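자료실 > 공개행사 기록 > Warnen 전선 분류 시연

인쇄하기 | 이메일로 보내기

# README: Warnen 공개일 전선 분류 시연 기록

작성: Wayne Bouchard
방문일: 2021년 9월 5일

## 개요

Curkthorpe 작업장 공개일에 다녀와서 정리한 데이터 카드다. 안내문에는 "뒤엉킨 전선을 색상별로 자율 분류"한다고 적혀 있었다. 자율이라는 말은 일단 빼고 읽기를 권한다. 사람이 어디까지 개입하는지 두 번 물었는데 두 번 다 답이 달랐다.

## 과제

흰 탁자 위에 빨간 전선과 짙은 남색 계열 전선을 섞어 쌓아 두고, 색에 따라 구멍 뚫린 플라스틱 바구니로 옮기는 일이다. 가는 전선은 서로 걸리기 때문에 쉬운 과제가 아니라는 점은 인정한다.
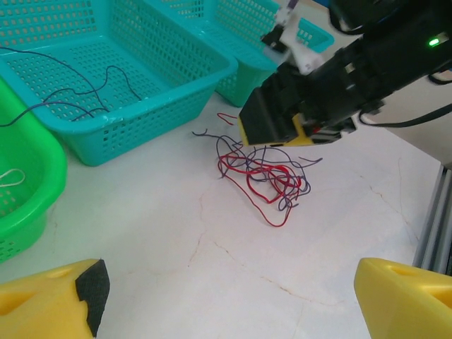

다만 난도가 높다는 것과 잘한다는 것은 별개다. 주최 측이 배포한 자료에는 시도 184회라고만 나와 있고 성공 기준이 없다. 한 가닥만 집어도 성공인지, 더미가 다 없어져야 성공인지 알 수 없다. 발표를 맡은 Kinyua 쪽 담당자는 기준을 10월에 공개하겠다고 했다. 기다려 보겠지만 기대는 크지 않다.

## 수록 내용

- `notes/` : 현장 메모 9건. 질의응답 포함, 녹취 아님.
- `handout/` : 배포 자료 사본. 10쪽짜리인데 표에 단위가 빠져 있다.
- `stills/` : 손목 카메라 정지 화면. 청록색 바구니 안에 어두운 색 가는 선이 엉켜 있는 화면도 들어 있다. 이것만으로 분류 정확도를 말할 수는 없다.
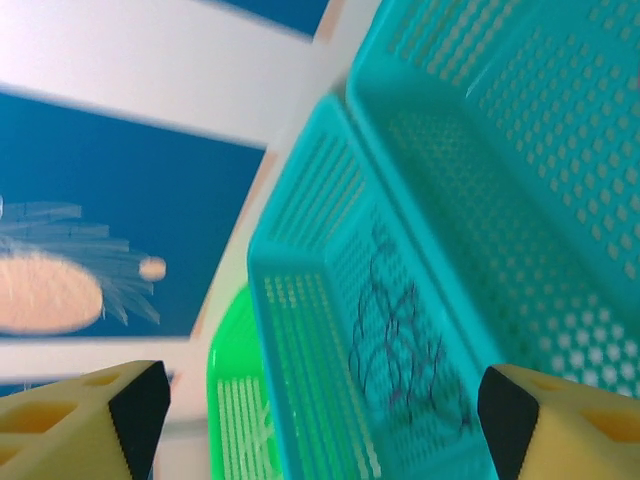
## 한계

- 시연 순서와 전선 배치를 주최 측이 정했다. 관람객이 더미를 다시 섞어 보자고 했으나 받아들여지지 않았다.
- 정지 화면의 시간 순서는 확인하지 못했다. 전후 비교용으로 쓰지 말 것.
- 빨강과 남색은 구분하기 쉬운 조합이다. 비슷한 색끼리 섞은 결과는 요청했으나 받지 못했다.

## 이용 조건

출처를 밝히면 인용할 수 있다. 홍보물에 "성능 검증 자료"로 싣는 것은 허락하지 않는다. 오류 제보는 저장소 이슈로 받는다.

관련 자료

- Fadesar 물류 시연 참관 메모
- Kinyua 그리퍼 배포 자료 정오표
- Curkthorpe 작업장 공개일 질의 목록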